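Clomudwood Parts Counter – Frequently Asked Questions
Last updated January 2019

Where do orders ship from?
Stock items ship from Jillthorpe. Special orders ship from Tondham and may arrive in a separate package.
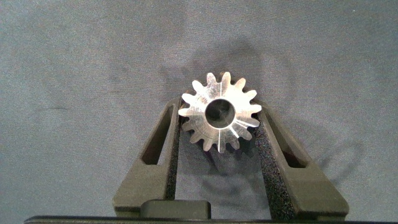

How long does delivery take?
Stock items leave the warehouse within 2 working days. Special orders follow the date on your confirmation. The Tondham warehouse closes for inventory in July, and orders placed then are held until it reopens.

Is there a minimum order?
No. Orders over $100 ship free by ground. Freight rates apply to any package over 60 pounds.

I don't have a part number. What should I send? 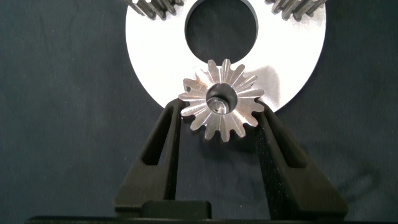 Send the machine model, the serial number and a short description of the part. Model plates are usually riveted to the base. For gears, give the type, tooth count, outside diameter and bore diameter. The one shown would be entered as "bevel, 16 teeth, round bore" with the measurements added. Measure with calipers – a tape measure is not accurate enough for a bore.

Can I return a part?
Unused stock items can be returned within 60 days. Special orders cannot be returned unless we shipped the wrong part. Include the packing slip.

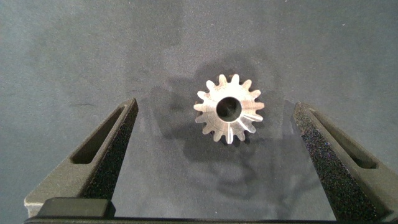 Refunds go back to the original form of payment. Outbound shipping is not refunded.

Do you sell to businesses on account?
Yes. New accounts start with a credit limit of $800. Send a tax form and two trade references with the application.
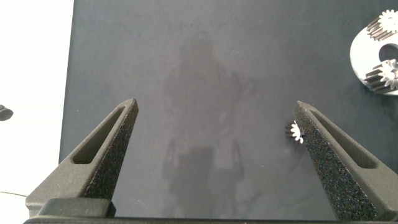

Invoices are due 30 days after shipment. Past-due accounts are moved to prepayment until the balance is cleared.

Can I pick up an order in person?
Pickup is available at Jillthorpe and at the Cairns counter. Bring the order number and a photo ID.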